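Storing Root Vegetables and Squash Without a Cellar
Posted June 13, 2026 in Kitchen and Pantry

Most houses built in the last fifty years have no root cellar, and a refrigerator drawer fills up fast. A closet on an outside wall, an unheated mudroom or the low shelf in a garage will do the job for most of the crops people buy or grow in quantity.

Sort first
Go through everything before it is put away. Anything with a soft spot, a split or a spade cut goes in the kitchen to be used this week. Look at the skin under a good light. Dark patches on a rough-skinned root are often just color, so press with a thumb before throwing it out. Firm is fine. If the thumb sinks in, cut it open and check. 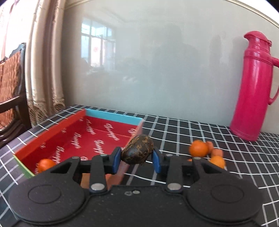
Parveen Cassim wrote in to say she sorts twice, once on the day she brings the crop in and again ten days later, and that the second sorting always turns up a few she missed.

Do not wash
Brush off loose dirt with a dry vegetable brush and leave the rest. Washed potatoes and beets spoil sooner. If they came out of wet ground, spread them on newspaper in the shade until the dirt is dry to the touch. Cut beet and carrot tops to an inch. Do not cut the root tip.

Containers
Cardboard boxes with holes punched in the sides work for potatoes. Carrots, beets and parsnips keep better in damp sand. Use a plastic tub with the lid set on loosely, and keep the roots from touching. The sand should hold together when squeezed but not drip. Play sand is cleaner than builder's sand. We have used the Kultham stacking crates for three winters and they hold up, though the handles are hard on the hands when full. The Entili ones are cheaper and the bottoms sag.

Onions and garlic go somewhere else. They want dry air, and potatoes sprout faster next to them. Apples should be kept away from both.

Trays for small stuff
Shallots, small beets and seed potatoes get lost at the bottom of a deep box. Put them in shallow trays, one layer, and slide the trays onto a shelf with a few inches of space above. An old tablecloth under the sorting area catches the dirt and can be shaken out in the yard.

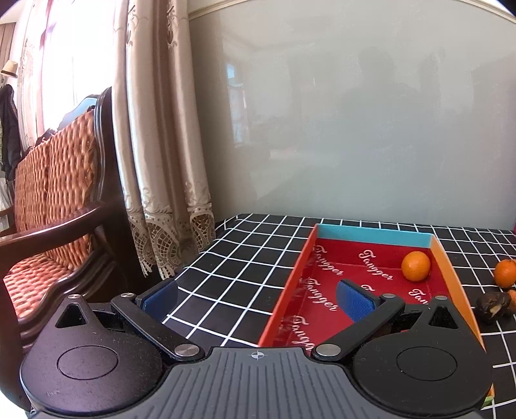
Senad Ionescu: I line mine with two sheets of newspaper and change it once in January. Any damp spot on the paper tells me which one is going bad. Does anyone know if sweet potatoes can go on the same shelf?

Sweet potatoes and winter squash want it warmer, 55 degrees or a little over. The top of a kitchen cupboard is better than the garage. Leave a stub of stem on squash and do not carry it by the stem.

Checking
Look through the boxes every two weeks. Take out anything soft and wipe the spot where it sat. Most potatoes will be sprouting by March. Rub the sprouts off and use those first, and cut away any green.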